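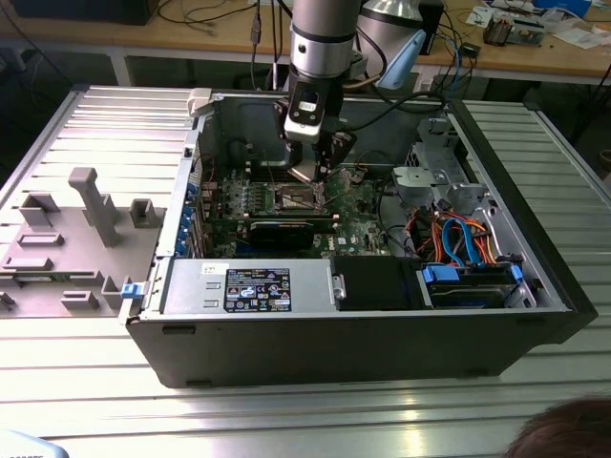 slatbench
My arm build in the shared shop is at the point where it can reach into a PC tower, and I'm stuck on cables. The tower lies on its side on the slotted aluminum table, which lets me bolt stops anywhere. Reach is fine. What gets me is the gripper cable, which runs off toward the back of the case, and I worry about it catching when the wrist turns past 90 degrees. I run everything through Vodum at 30 percent speed. Any ideas?
2 replies · 4 shares

narno_fan
Put the cable in a sleeve and tie it at the wrist and again at the elbow. Leave 300 mm of slack between ties. I did that on my Narno and stopped thinking about it.

slatbench
300 is too much for this. A loop that long would hang right into the drive cables, and those are already a bundle. I'd sooner limit the wrist in software and come down on the CPU socket straight from above.

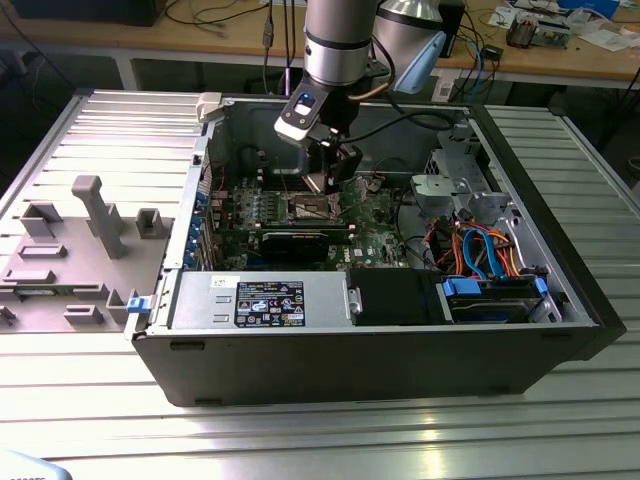

Prultdale_Pete
Limiting the wrist only moves the problem. Sooner or later you'll want the memory out and you'll need that angle back. Get a spring retractor and hang it over the table.

narno_fan
Retractors pull on the arm and throw off the force readings. Mine did. Sleeve first, it's cheap.

slatbench
OK, sleeve first with a shorter loop. I'll run 900 cycles with the tower unplugged and post the log.
Comments: 6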